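开个串，记录一下厨房台面大清理。搬来Mernwood快半年了，台面从来没见过底，今天豁出去了

1/ 起因是早上想切个橙子，找不到放菜板的地方。东西一样压一样，气得我橙子都不吃了

2/ 先定规矩：每天用的留台面，一周用一次的进柜子，剩下的装箱。定完就后悔了，什么都觉得自己天天用……

3/ 烤箱、吐司机、咖啡壶，靠墙一排，不动。这三个谁也别劝我收起来，早上六点半的我没有力气从柜子里搬吐司机

4/ 重点说下那个竹抽屉盒。Ostard的，打完折30块，本来是想装茶包，结果量错尺寸塞不进柜子，就一直敞着放在台面上了。现在改当零食盒，开了封的小包全往里扔

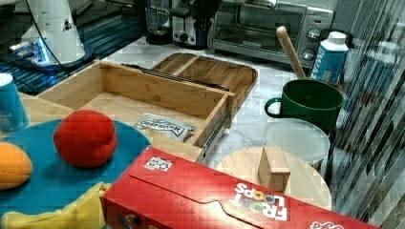
5/ 零食盒目前的问题是它太好用了，路过就想伸手。我妈看了肯定要说。先这样吧

6/ 麦片是老大难。盒子又高又占地方，立着挡东西，躺着更占地方。看到有人推荐Trustix的密封罐，一套六个，有人用过吗？盖子紧不紧？我这边夏天潮，上次半盒麦片软得跟纸一样

7/ 毛绒水果玩具，孩子的。说了一百遍厨房不是玩具房，没用。他每天要给我"做饭"，我每天要假装吃，还得说好吃。所以给他留了个盘子，玩具水果归盘子，别的地方不许放。能坚持几天算几天

8/ 竹子的东西别泡水！！别泡水！！上一块菜板就是我泡了一晚上泡裂的。现在都是冲一下马上擦干，立起来晾。隔段时间抹一层油，Hajji家那个木器油还行，味道不大，就是瓶口设计得太烂，每次倒都流一手

9/ 杯子。一家三口为什么有这么多杯子。收走了一半，剩下的还是多。有个缺了口的舍不得扔，先拿去种葱了

10/ 中场休息，喝口水。腰已经不是我的了

11/ 回来了。擦台面：先用干布把渣渣扫掉再湿擦，别反过来，反过来就是和泥。浅色的石面沾了咖啡要当场擦，拖到晚上就得蹭半天。别用白醋，我之前用过，靠墙那块到现在都发乌，心疼

12/ 评论问有没有考虑买台面置物架。考虑过，看中一款1,000多的，加购物车又删了。架子买回来只会多一层东西，我太了解我自已了

13/ 还有人问木板和竹板买哪个。我两种都有，圆的木板放面包奶酪，竹的切菜切水果，分开用就行，不用纠结

14/ 剩下没弄完的：调料、下面那个抽屉（不敢打开）、还有一袋不知道哪来的塑料盖子，一个都对不上。明天再说把

15/ 密封罐那条求回复，在线等，晚上有满减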